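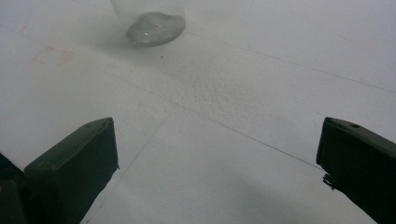
Fig. 3 – white surface, faint grey lines crossing it

Rosia fermenting kit – set-up, part 3: first batch of kraut

Read part 2 first if your crock isn't rinsed yet.

1. Shred the cabbage. Core out, outer leaves kept back for later.
2. Put 300 g in the bowl with a good pinch of salt. Squeeze hard for 5 minutes.
3. Repeat til all the cabbage is done. Tip in any liquid – don't pour it away.
4. Pack into the crock, press down with your fist. Cover with a saved leaf, then the weight.
5. Lid on, water in the rim. Cool room, out of the sun.

Note: leave it 14 days before tasting. February kitchens are slow, give it longer.

CAUTION: fuzzy mould, pink or black patches – bin the lot. Dont scrape and eat.

CAUTION: new to fermented food? Start with a forkful a day. Bloating is common at first. On a low-salt diet, ask your doctor.

Guide by Þröstur Brøndum, Drodwood

Filed under: Gut Health, Kit Guides
14 shares | 5 comments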